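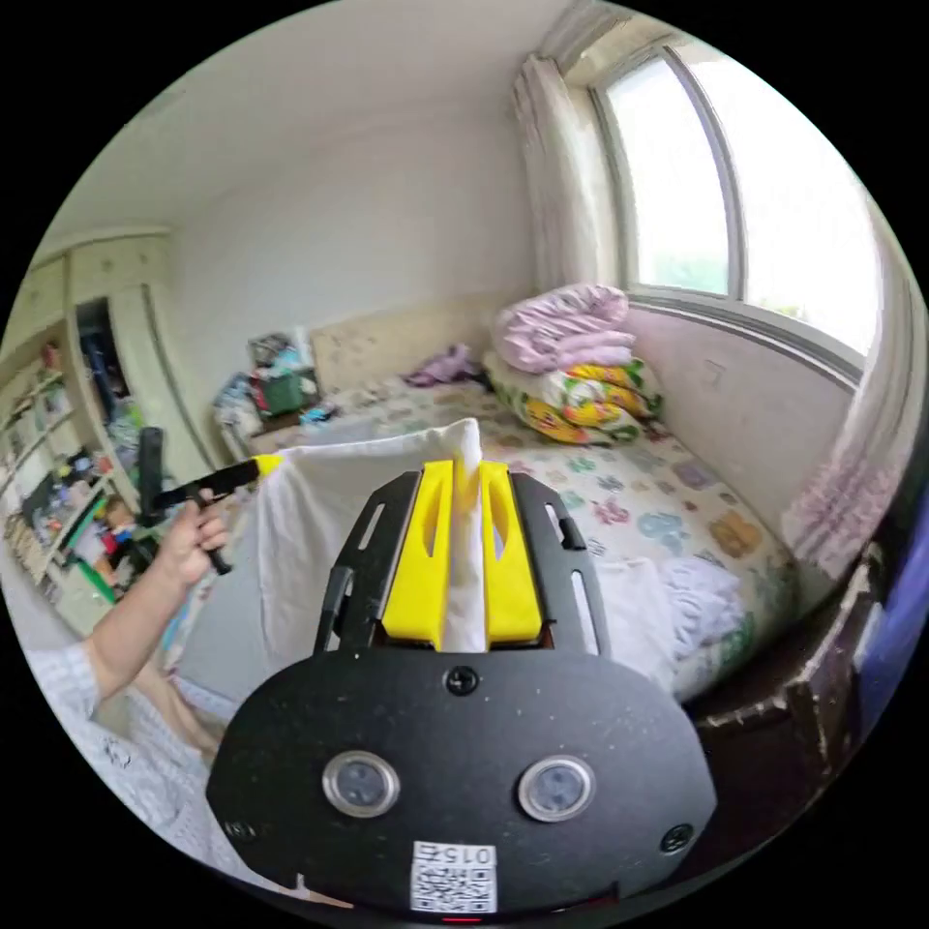 White cloth, pastel sheet, beige headboard. Bedroom day!

So I finally did the bedroom. I've been putting it off since about December, when I told myself I'd sort out the linens "after the holidays," and you can guess how that went. The kitchen got done, the hall closet got done twice, and the bed just kept getting made on top of itself with whatever was clean.

First, the sheet. I know, I know, I've said on this blog that I'm a plain white bedding person. Then my friend Marion Matheson talked me into prints (she has never owned a plain sheet in her life) and now I've got pink and teal and yellow and purple and blue scattered all over a white background and I love it. It's cheerful at six in the morning when I am not. The white stuff has been demoted to everything else - cloths, pillowcases, the odd thing that goes over another thing.

Which brings me to folding. I grew up in a house where you folded laundry standing up, at the table, fast, and it went into the cupboard looking like a pile of sandwiches. I'd still be doing it that way if Hoi-yan Peng hadn't stayed with us for a week and quietly refolded my whole shelf. Her way is to use the bed. You make the bed first, pull the sheet tight, and then you've got the biggest folding table in the house.

For a flat cloth it goes like this. Pick it up by a corner and let it hang. Find the next corner along and hold that too, and give the whole thing one good snap. Lay it down, smooth from the middle out with the side of your hand, then fold in half and in half again. Stop there if it's thin. If it's a thicker one I do thirds the last time, so it fits the shelf with the fold facing out.

The corner part is where I always went wrong. I'd grab an edge somewhere in the middle, end up with a long skinny crease, and then try to flatten my way out of it. Much quicker to drop it and start over from a corner.

Things I got rid of: 2 fitted sheets with no stretch left, one mystery pillowcase, and a bedspread that sheds on everything it meets. The sheets are rags now. The bedspread went to Rasa Toom for her dogs, who don't care.

I'm keeping the headboard, by the way. A few of you voted for painted wood after my last post, but I like the beige, and the pattern is so faint you forget it's there until the light comes in sideways. It does collect dust, so I run the brush end of the vacuum over it whenever I change the bed. The wall behind it is staying white too. I had a green paint sample taped up for 17 days and every single morning I liked it less.

Next up is the drawer under the window, where I keep the winter blankets and also, for some reason, all our batteries. If anybody has a good way to store a wool blanket without it taking up half a drawer, leave me a comment - I've tried rolling and it just unrolls.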